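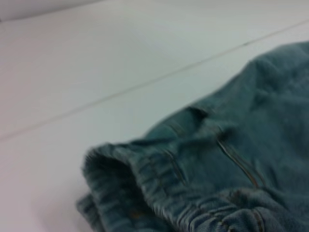 A wall for Bavov

The wall on the north side of the old bus depot in Bavov had been grey for as long as Vira Horobets could remember. In July she and Stepan Moroz spent three weeks covering it with herons.

They had applied twice before. The third time the council gave them a permit and enough money for primer. Mimport, a paint wholesaler on the ring road, sold them 40 litres of masonry paint at cost, most of it end-of-line colours, so the river in the mural is a shade greener than the sketch.

Horobets draws on paper first and works up a grid in chalk. Moroz prefers to start with a roller and see what the wall does. They argued over the largest bird for 2 days and in the end each painted one half. The join runs down the neck, and you can find it if you stand by the kiosk.

Rain stopped work four times. The scaffolding was hired by the week, so on dry evenings they painted until ten under a site lamp.

Uliana Didenko, who runs the Çınar café opposite, kept the brushes in her cellar overnight. "I thought it would be louder," she says of the finished wall. "I like the reeds best."

The pair have since been asked to look at a warehouse in Jindport. It is brick, badly pointed and much taller. Moroz has been to measure it. Horobets wants to see it in daylight before she agrees to anything.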